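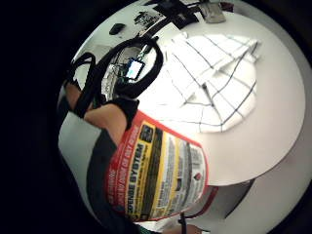

A hand round a spray bottle.

Piano and sheet music FAQ

I run a little sheet music library in Rurnstead, and these are the things people email me most. If yours isn't covered, drop me a line and I'll add it when I get a minute.

What sort of music do you lend?
Mostly piano, with a decent shelf of duets and a growing pile of songs. There are 620 volumes at the last tally, and 101 of those are for four hands. The duets go out fastest, so do reserve!

I've been offered two editions of the same piece. Which one should I pick?
If you're learning it from scratch, take the one with fingering. I started on a very bare edition of some sonatinas because it looked serious, and spent a whole winter tying my thumbs in knots. You can always ignore a fingering you don't like.

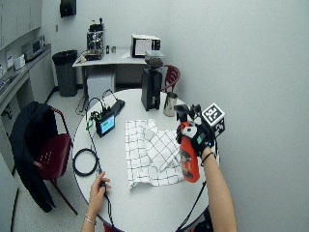 Reading time: 2 minutes
Last updated: 2021-11-04

Are the Grewal albums too hard for a beginner?
The first one is fine after a year or so of lessons. The second jumps quite a bit - there are stretches of a tenth in the left hand, and I have to roll every one of them. Try the slow pieces at the back first, they're lovely and much kinder.

Can I play duets if my partner is much better than me?
Please do. Take the bottom part (secondo, if you want the proper word), which is often plainer, and let them have the tune. Agree who does the pedal before you start. It's normally the person on the bottom, and they do need to listen to the top part while they're at it.

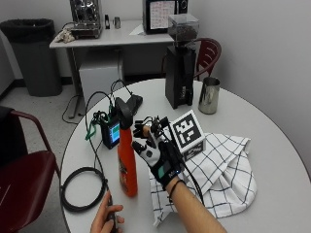 How long can I keep a book?
You can keep it for 40 days, and renew it by email if nobody else has asked for it.

May I write in the music?
Soft pencil only, and rub it out before it comes back. I've got a Jikarora duet album with somebody's biro all over the slow movement, and it makes me wince every time I open it.

What if a part is missing?
Tell me as soon as you spot it. Our string trios are the worst for this, as the cello part always seems to wander off on its own. I keep a list of strays by the door 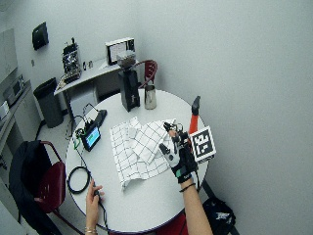 and I go through it each November, when the Flindmont players bring back their summer borrowings and half the gaps fill themselves. Anything still missing after that I try to replace second-hand.

Do you take donations?
Yes, gladly, as long as the pages are all there. Loose covers are fine, I quite like mending them. No photocopies, please.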